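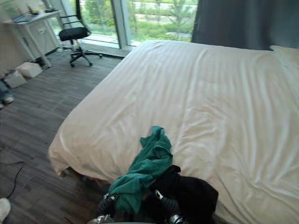 Clearing and straightening the bed
Guidance for residents, Zirutia House

Residents are asked to clear the bed before the duvet is straightened.

1. Remove clothing and other loose fabrics. Lift each piece singly and check the pockets.
2. Fold items that are to be worn again. Place the remainder in the laundry bag supplied.
3. Take hold of the 2 nearest corners of the duvet and shake it gently.
4. Smooth the cover from the pillow end downwards, keeping the hem clear of the floor.
5. Return the pillows to the head of the bed.

Replacement duvet covers may be requested from the Pustlow linen office.

Last reviewed: 11 May 2018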